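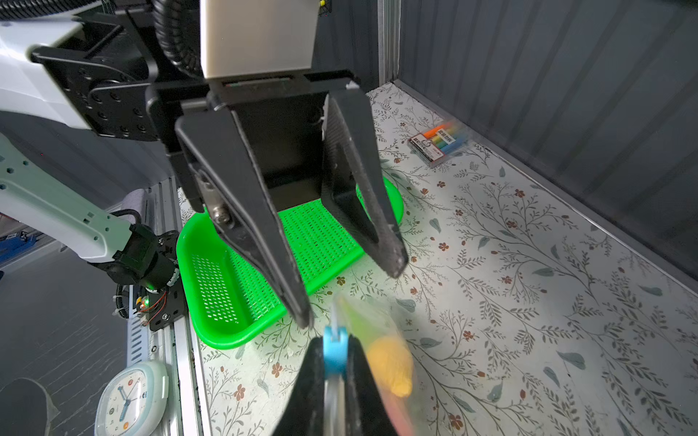

Finger Bolt Retention Kit, HOSUM two-finger gripper

Part no. 228-K
Fits: Zometti two-arm bench cells with HOSUM plastic fingers
Status: in stock, ships from Bundgaard

Overview

The retention kit replaces the original finger bolts on the HOSUM two-finger gripper. The original hex bolt is threaded directly into the plastic finger. Under repeated opening and closing it can back out, and the finger then tilts under load. The controller does not detect this. It reads the motor position, and the motor position stays correct while the fingertip does not.

On two-arm cells the fault carries a collision risk. A tilted finger reaches past the envelope stored in the controller, and the other arm may be working in that space. Typical pick work, such as moving fruit between an open basket and a plastic bag, brings both grippers low over the table and close to each other.

Kit contents

Flanged hex bolt, 4 pcs
Threaded metal insert, 4 pcs
Thread locking compound, one tube
Finger angle gauge, printed
Installation sheet

One kit covers 2 grippers.

Symptoms

Bag or light object slips on lift although the controller reports a closed grip.
Fingertips meet unevenly when the gripper is closed with nothing in it.
Clicking at the finger during fast wrist moves.
Fresh scuff marks on the inside edge of one fingertip only.

Even wear and dust on both tips is normal and does not indicate this fault.

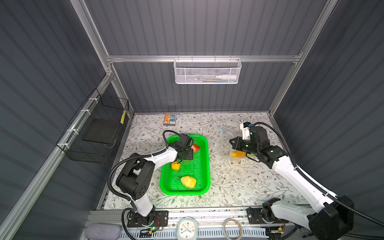
Bundgaard, February

Service notice for two-arm cells

A customer running a two-arm cell reported that a finger came loose during an unattended Sunday run. The left arm was lowering into the basket when the finger swung outward and caught the cable conduit of the right arm. The right arm continued its move. The conduit pulled out of its wrist clamp and one gripper lead was torn at the connector. The cell stopped on a communication error, several seconds after contact. There were no injuries.

On inspection the bolt was found on the table under the cloth edge. The thread in the finger was stripped for most of its depth. The second gripper in the same cell had a bolt that could be turned by hand. Both grippers had run for about 200 hours since their last service.

We ask owners of two-arm cells to do the following before the next run:

1. Park both arms and switch off power at the supply. The software stop leaves the motors energized.
2. Check each finger bolt by hand. Any movement means the finger is out of service.
3. Close the gripper by hand and compare the tips against the angle gauge.
4. Look along the conduit on both arms for cuts, flattening or a loose clamp.
5. Do not retighten a bolt in a stripped finger. Replace the finger, then fit the kit.

Until the kit is fitted, run at reduced speed with an operator present, and do not allow both arms over the same basket at once.

Installation

Fitting requires a hex key, a hand drill and the supplied insert. Drill depth is marked on the installation sheet. The locking compound must cure overnight before the gripper is loaded. After fitting, repeat the gripper zero procedure on each arm.

Compatibility

The kit does not fit Clovari fingers, which use a through bolt and a captive nut. Cells with a mix of HOSUM and Clovari fingers need one kit for every two HOSUM grippers. Wrist camera brackets can stay in place during the work.

Ordering

Owners of Zometti two-arm cells receive one kit free of charge. Send the serial number of the cell and state which fingers are fitted on each arm. Replacement fingers are sold in pairs under a separate part number. Torn conduit and damaged gripper leads are handled as a repair, and the affected arm should be returned with its cable attached.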